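Repair hub moves into old cannery shed at Brerkonby

A repair and parts recovery workshop has opened in the former cannery shed at Brerkonby, with room to handle 600 computers a month once all of its benches are running.

The workshop is run by Clamovov, which until January worked out of two rented garages on Steyn Road. The new site has 3,000 square feet of floor, a loading door wide enough for a pallet truck and its own power supply, something the garages never had.

Most of what comes in is office equipment that has reached the end of a lease. Desktop computers and small servers are logged at the door, wiped of data and then opened up. Machines that can be repaired go back out to schools and community groups. The rest are taken apart for memory, drives, power supplies and metal.

Workshop manager Hamdia Ejigu said the biggest change was having a proper place to put things while a machine was open.

"In the garages we had one long table and a lot of ice cream tubs," she said. "You would take the lid off a case, put it down, and then somebody else's job would end up on top of it. We lost more time looking for brackets than we did fixing anything."

The corrugated metal walls have been kept, and the benches are set up against them so that fittings can be mounted within reach.

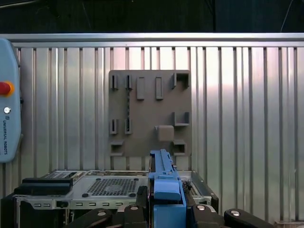
A computer chassis on the bench at Brerkonby, with a fixture board of small holders on the wall behind.

Ejigu said the layout of the boards took longer to settle than the benches did. Early versions had too many narrow slots and not enough open brackets, and staff went back to using tubs. The design was changed twice before the move.

Clamovov employs 12 people at the site, four of them taken on since the move. Trainees spend their first weeks on cases and fasteners before they go on to boards and power supplies. Screws are sorted by thread and length and go back into use where the heads are sound.

Yolotzin Cervantes, who coordinates the school program, said 80 desktops had been set aside for the first delivery from the new shed. They will go to five schools in the district, along with keyboards and cables. Monitors are in shorter supply – most of those donated are too old to be worth sending out.

"Schools don't mind a scratched case," Cervantes said. "They do mind a fan that rattles, so we listen to every one of them before it leaves."

The shed had been empty for six years. Work before the move included a new roof over the loading bay, insulation in the office and colour-coded floor markings to keep foot traffic away from the pallet truck. Heating for the main floor has been ordered but is not yet in.

The public can drop off computers, laptops and cables at the side entrance on Oven Lane between 9 a.m. and 3 p.m. There is no charge. Printers, televisions and anything with a damaged battery are not accepted and should be taken to the district transfer station.

Owners who want a hard drive returned to them should say so at the counter when they drop the machine off.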